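4. Bringing your old contacts across

You have reached the part of the guide that people skip, and then ring Dace Jaunzems about in April. Please read it through once before you press anything. It takes less time than the phone call.

Before you start

You will need an administrator login for Durneo, your contact list saved as a CSV file, and a cup of tea. Durneo will accept a spreadsheet in its ordinary format too, but it sulks over merged cells, and somebody in your office has merged some cells.

Note: the import takes up to 1000 rows at a time. If your list is longer, split it and give the parts sensible names. "Final" and "final final" are not sensible names.

4.1 Importing the file

1. Sign in and open Settings, then Data, then Import.
2. Choose Contacts. Companies have their own importer (section 5) and should go in first if you want people linked to their employers.
3. Pick your file and wait for the preview. It shows the first 33 rows.
4. Match each of your columns to a Durneo field. The system guesses for you, with great confidence. Check its guesses, above all "Mobile" and "Model".
5. Under Duplicates, select Ask me. The other setting, Merge quietly, does as it says.
6. Press Test run. Nothing is saved at this stage.
7. Read the error list, mend the file, and repeat step 6 until the list is short enough to live with.
8. Press Import.

Caution: do not close the tab during step 8. The import will stop at whichever row it had reached, and finding that row again is a dull way to spend an afternoon.

4.2 Records owned by people who have left

Every old system has a few of these. When the Bodudholm office moved over from Kairys, it found 2715 contacts, some 900 of them assigned to a user called "temp2". Durneo puts such records in a holding list named Unowned. To clear it:

1. Open Contacts and choose the Unowned view.
2. Tick the records you want, or use Select page.
3. Choose Reassign and type the new owner's name.
4. Leave Notify owner unticked unless you enjoy sending a colleague one email per record. Li-hua Yeh has asked us to put this in bold, and the template won't let us.

Note: reassigning does not change the activity history. Calls logged by temp2 stay logged by temp2.

4.3 If you use the Gidel mail add-in

Switch it off before importing and on again afterwards. Left running, it tries to match each new contact to your inbox as it arrives, and both programs slow to a crawl.
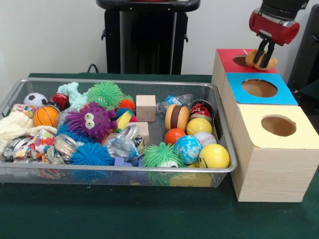
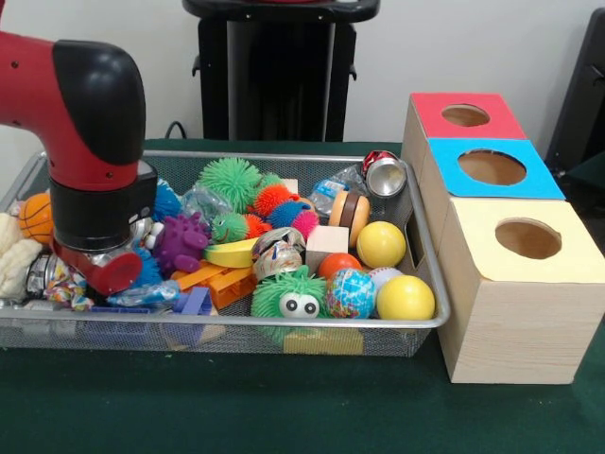

Toys in the mesh tray, green table underneath. 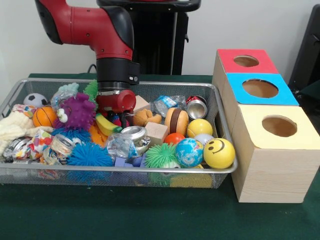
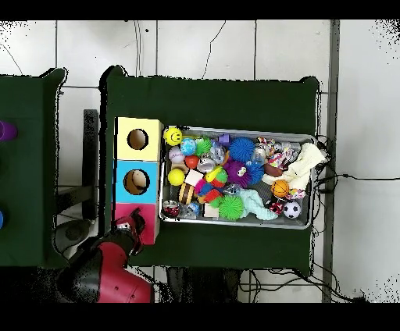

Can I undo an import once it has finished?

Open Settings, then Data, then History, find the import and press Roll back. The button stays there until someone edits one of the imported records, after which you will have to delete the unwanted ones by hand.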